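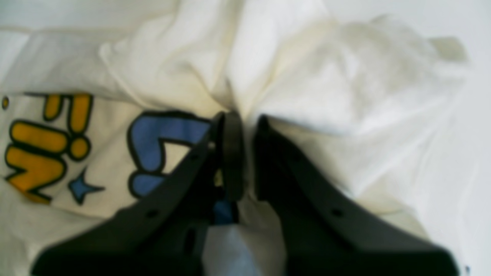

Figure 1. White T-shirt with printed cartoon-style lettering.

Hardness and Dissolution Time of Boiled Sugar Candies
Food Technology II, project report, submitted Mar 20, 2022

1. Aim

The project compared how long four hard candies take to dissolve at mouth temperature, and whether the time depends on the mass of the piece or on its recipe. A secondary aim was to check whether the sour coating used on some fruit candies changes the result.

2. Materials

Four products were bought in the same store: Kivholm fruit drops, Rendodar sour cherry, Rätsep peppermint and Povirer butter candy. The first three list sugar and glucose syrup as the main ingredients. Povirer also lists butter and salt. All bags were stored unopened at room temperature until the day of testing. Pieces with cracks or visible air bubbles were rejected, and 22 pieces of each product were kept.

3. Method

Each piece was weighed, placed in a wire basket and lowered into a beaker of water held at 37 degrees C. The water was stirred at a constant low speed and replaced after every run. Timing stopped when no solid was left in the basket. The stirring speed was set in September during a pilot run and not changed afterwards.

Hardness was measured by pressing a flat probe onto the widest face of the piece until it cracked. Only unused pieces were pressed. Rendodar pieces were tested twice, once as sold and once with the sour coating rinsed off and the surface dried with paper.

4. Results

Povirer dissolved fastest, with a mean time of 315 seconds. Rätsep was slowest at 725 seconds. Kivholm and Rendodar fell between the two and could not be separated with the number of pieces available. The rinsed Rendodar pieces took slightly less time than the coated ones, but the difference was smaller than the spread within either group.

Mass explained part of the result. Rätsep pieces were the heaviest and Povirer the lightest. When time was divided by mass, the order stayed the same but the gap narrowed.

Hardness did not follow the same order. Kivholm needed the highest force to crack, and the peppermint broke early, usually along the seam left by the mold.

5. Sources of error

Butter candy left a film of fat on the basket, so the end point was harder to see. The thermometer drifted by one degree during the last two runs. Stirred water is also a poor copy of the mouth, where saliva flow varies and the candy is pressed against the palate.

6. Further work

The Povirer runs should be repeated with a clean basket for each piece. A sugar-free candy would be a useful fifth product, as isomalt takes up water more slowly than sucrose.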